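Minutes — Ristia Street Community Hall users' group, March meeting

I'm taking the minutes again, so you get them my way. We kicked off at 7 pm with tea and a lemon slice that vanished before I'd found a pen. Fourteen chairs out, most of them filled, and a good mix of the choir, the quilters and the seedling swap people.

**Last meeting's minutes.** Accepted, with one fix. I'd written that the choir wanted the heater on at four, and they meant the fans. Sorry, choir!

**Colour for the back room.** We went round and round on this one. Half of us like the pale grey-green we've got and half would like something warmer. What we did agree on is that scuffs and streaks show up on it. 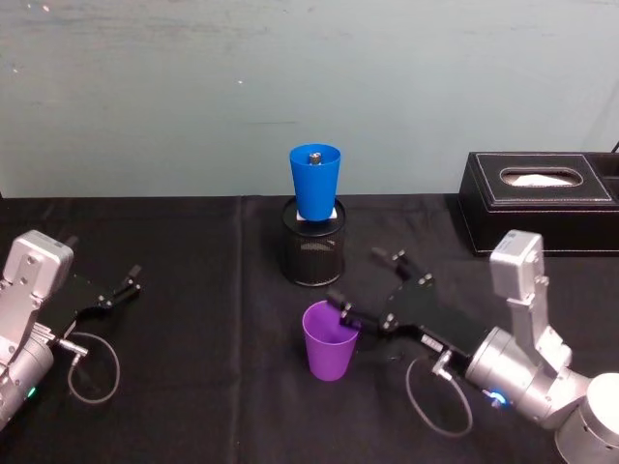 *Page last changed: March, 9.40 pm*

Plidar Paints quoted $1000 for the lot, walls and trim, two coats. Gedik Hardware will sell us the paint at a neighbourly price if we do the rolling ourselves, and I reckon we'd get it done in a weekend if enough people bring old clothes and a decent radio. The vote was for doing it ourselves. Colour is still open, so please bring chips from the hardware store next time (small ones — last year somebody brought a whole door).

**Seedling swap.** This is the one I was looking forward to. We've got 124 tomato seedlings promised already, plus basil, silverbeet and a mystery pumpkin that I'd very much like to take home. Doors open at 9 am and the swap runs until the trestles are bare. Label your pots, please, and put the variety on as well as "tomato". Entry stays at a gold coin. We talked about putting it up and the mood in the room was a firm no.

**Power points.** The quilters asked whether six sewing machines and the urn can run at once. We don't know, and I'd rather we found out from an electrician than from a dark hall. I'll ring for a price. Until then it's machines or urn, please, and no double adaptors.

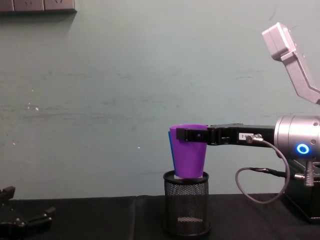
*Back room wall, with a bit of the power outlet panel in the top left corner.*

**Castaño Bakery raffle.** The bakery has offered a hamper again, which is lovely of them. We sold 70 tickets last time and should be able to beat that if the books go out earlier. I've got the books in my kitchen drawer, so come and get one.

**Chairs.** We own 60 stackable chairs and a fair few of them wobble. Agreed to tie a bit of red wool on any that do and put those by the side door. A fixing afternoon will follow once we can borrow a rivet gun. Please don't stack them higher than eight — they lean.

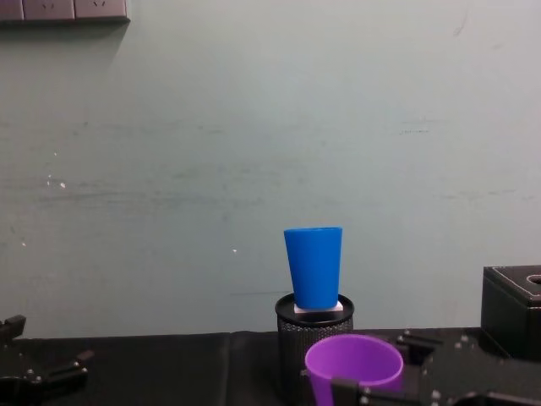

*Back room: sockets at top left, scuff marks across the middle of the wall.*

**Other bits.** The key safe code has changed, so ask me for it. The tea towels need to go home with someone and come back clean. A request for Friday-night style trivia got a lot of nods, and it goes on the list for next time along with the fence.

We wrapped up at 8.50 pm. Next meeting is in the same room, same time, and it's the quilters' turn to bring supper.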